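Flatwood home recordings: common questions

What is being collected?
Short recordings of everyday kitchen jobs, done by a person holding two grippers. Sotura, our learning system, is trained on them. The current set has 1224 recordings from 7 homes.

Do I need a special kitchen?
No. Use the one you cook in and leave things where you normally keep them. You need a work surface you can reach with both hands, and enough light to see small items.

Which tasks are in the set?
Sorting, putting away, opening and closing containers. The largest group is chopstick handling, with 395 recordings. Cups and lids come next with 249.

What happens to a recording where something is dropped?
Keep it. Mark it "drop" in Treller and carry on with the next one. Don't delete anything yourself – we check the marked ones separately.

Can I do several tasks in one recording?
Please don't. Stop between tasks, even if the next one uses the same items.

What does the chopstick task look like?
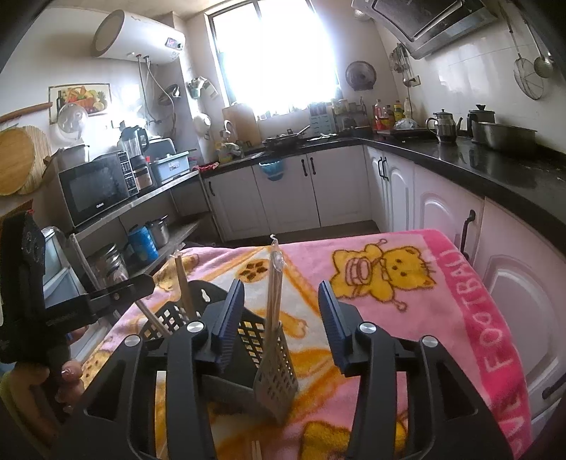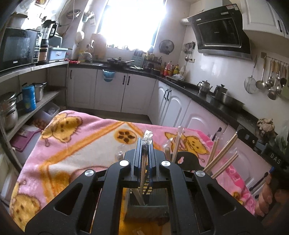 Each recording in the chopstick group covers one move, from open fingers to release. Start with the gripper open and away from the items, and close slowly. Thin sticks are harder than they look, so take hold with the ribbed pads facing each other and the stick between them. A patterned cover such as the pink blanket is fine, and so are wrapped bundles lying or standing nearby. Change the starting position of the sticks every few recordings.

How do I send my recordings?
Upload them through Treller on the same day. Uploads for the May set close at 6 p.m. on the last day of the month.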